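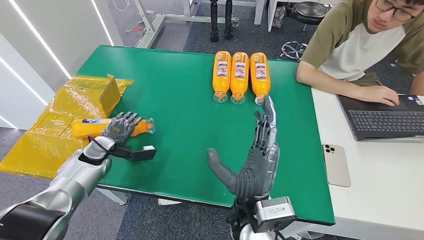 Left hand on the orange bottle, right hand open, laptop on the adjacent desk.

Sudari grasp planner - gallery
Posted 10/03/2025 by Sandro Lombardi

Welcome to our little page for Sudari, the planner we've been building on top of the Korura control stack! It takes a bottle's pose from the head camera, picks a hand shape, and sends finger targets to both arms. Bottles lying down are my favorite case, with clear caps and crinkly yellow plastic giving the perception code plenty to chew on.

Chi-keung Ko rewrote the replanning loop in November and it now runs at 400 Hz - what a treat to work with. Build 2712 has his changes.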